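WOOD AS A MATERIAL - Course notes, week 4
Why boards move, and what furniture makers do about it
Notes by Candela Garrido

Last week we finished with the tree standing up. This week it's on the ground, sawn, stacked and on its way to becoming a table, and for my money this is where the subject gets really good! Please read these notes before the workshop session and bring your sample offcuts with you.

1. Water in two places

Fresh wood holds water in two ways. Some of it sits in the hollow centers of the cells, like water in a drinking straw, and we call that free water. The rest is held inside the cell walls themselves, and that's bound water. When a board dries, the free water leaves first and the board gets lighter but hardly changes size. Only when the free water is gone do the walls start to give up theirs, and then the board begins to shrink.

The turning point is called the fiber saturation point. For most species it falls somewhere between 25 and 30 percent moisture content. Write that down, you'll need it in August when we do the drying stacks outdoors.

Moisture content is always worked out against the dry weight of the wood, so a very wet piece can come out at more than 100 percent. People lose marks on this every year. Weigh the sample, dry it in the oven until the weight stops changing, weigh it again, subtract, divide by the DRY weight. Martim Mendes's sample last term weighed 157 grams fresh and he divided by that. (He has given me permission to mention it.)

2. Three directions

Wood doesn't shrink evenly, and this is the most important idea in the whole course. Along the length of the trunk it shrinks so little that a furniture maker can mostly forget it. Across the growth rings (the radial direction) it shrinks more. Around the rings (the tangential direction) it shrinks most of all, often close to twice the radial figure. Nearly everything odd that a board does comes out of that difference - cupping, diamond-shaped posts, the wedge-shaped cracks you see in the end of a log left in the sun.

Look at the end grain of your offcut and sketch the rings. If they run more or less flat across the wide face, you have a flat-sawn piece and it will want to cup. If they stand up straight, it's quarter-sawn and it will behave much better. I love this exercise, you can tell a board's future from one end of it.

3. Strips glued side by side

A wide single board is beautiful and will also give you trouble. Gluing up narrow strips is an old and very clever answer. Each strip still swells and shrinks, but the rings in one lean differently from the rings in the next, so the cupping gets broken up into small amounts and the top stays much flatter. You also get to use narrow stock that would otherwise go in the stove.

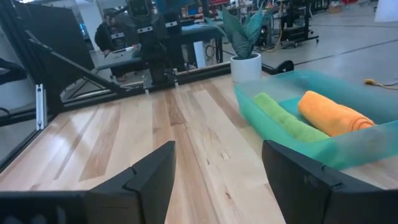
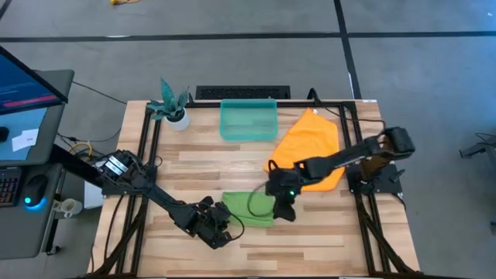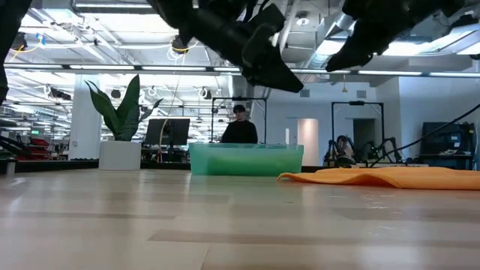 Fig. 4. A light wooden tabletop. The butcher-block strips show in the first two views.

Keep the grain of all the strips running the same way along the top. Color doesn't have to match, and plenty of makers mix pale and darker strips on purpose. Severino Sarmiento lays his out on the floor of the Carretero shop and shuffles them for an entire morning before any glue comes out.

What gluing does NOT do is stop the top from getting wider and narrower with the seasons. The whole width still moves. So the top has to be fixed to its base in a way that lets it slide a little: slotted screw holes, wooden buttons in a groove, or figure-eight fasteners. Screw it down tight all round and sooner or later it may split, and it's a horrible noise at night.

4. Worked problem

A flat-sawn top is 869 mm wide at 12 percent moisture content. Take the change in width as 0.25 percent for each point of moisture. The top goes into a heated room and settles at 8 percent.

Change in moisture: 4 points
Change in width: 4 x 0.25 = 1 percent
Movement: 8.69 mm

Nearly nine millimeters! Now go and measure the slots in the screw holes of a cheap table.

For the workshop

Bring your offcut, a sharp pencil and a steel rule. Radoslava Čierny will run the moisture meters, and there are 18 of you, so expect to share. Reading for next time is the Forkudska handout on glues, first half only.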